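Retmont Secondhand Clothing Listings

A table of used clothing listings with asking prices, sale prices and condition notes, put together for people who want to look at how resale prices move over a season.

What is in it

The data covers 680 listings from small consignment and thrift sellers in three towns: Marham, Pelletier and Bikesthorpe. Each row is one garment offered for sale. Shoes, bags and jewelry were left out. Children's clothes are in, but only from Pelletier, where one seller handles almost nothing else.

The files are

listings.csv, one row per garment
price_changes.csv, one row per markdown
sellers.csv, one row per seller, with town and type of shop
notes.txt, spelling fixes and other edits made by hand

The key between the first two files is listing_id. The key to sellers.csv is seller_code. Seller names are not included and should not be guessed at from the codes.

Columns in listings.csv

listing_id: text, unique
seller_code: text
category: tshirt, shirt, sweater, pants, dress, skirt, coat, other
size_label: as written on the tag, not converted
size_group: XS to XXL, filled in by us from size_label
color_main: one word
print: none, text, picture, both
condition: 1 to 4, where 4 is unworn with tags
ask_first: first asking price in dollars
sold_price: blank if unsold
date_listed, date_sold: year-month-day
comment: free text from the seller, lightly cleaned

Condition was graded by the sellers, and they do not agree with each other. A 3 from the Marham shops is often closer to a 2 from Bikesthorpe. If you plan to model price on condition, put seller_code in the model too.

Size

Do not compare size_label across categories. Vintage tags run small, and a few sellers wrote down the measured size in place of the tag size. Where we knew this had happened the row is marked in notes.txt. Size_group is blank for dresses sold as one size.

Prices

Prices are in US dollars, before tax. Discounts given at the counter are in sold_price but do not appear in price_changes.csv. Two shops ran a bag sale in December, with everything in the bag going for one price. Those garments have sold_price set to the bag price divided by the number of items, and the comment field begins with BAG. Drop them if you need true single-item prices. 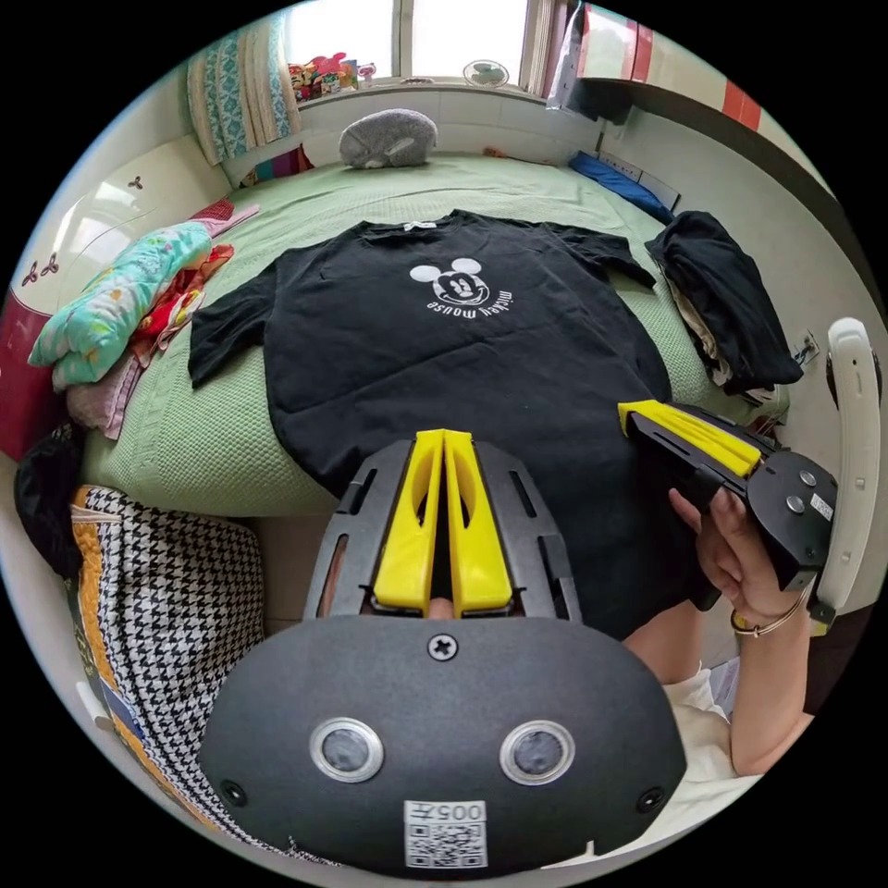
Missing values

An empty cell means the seller did not give a value. Zero is a real value and turns up in sold_price for things that were given away. Date_sold is missing for a fair number of sold items from Bikesthorpe, where the paper tickets were kept but not dated. Please do not fill these in with the date of the last markdown. We tried it and it made the time to sale look far too short.

Known problems

The category "other" is too big. Vests, jumpsuits and robes all ended up there.
Color_main is unreliable for plaids and stripes.
Some garments were returned and listed again under a new listing_id. We merged the ones we caught.
Commas inside comment are quoted, but older spreadsheet programs may still split the line.

Suitable uses

Class exercises, simple price models, practice with messy joins. The sample is small and comes from shops that agreed to share their records, so it should not be used to say what used clothing is worth in general.

Changes

Version 3, released Tuesday, April 9, 2019: added sellers.csv, split print out of the comment field, fixed swapped dates in the Pelletier rows.
Version 2: added price_changes.csv.
Version 1: listings only. No longer available for download.

License

Free to use and share with credit to the Retmont listings project. If you find an error, open an issue with the listing_id and the column name.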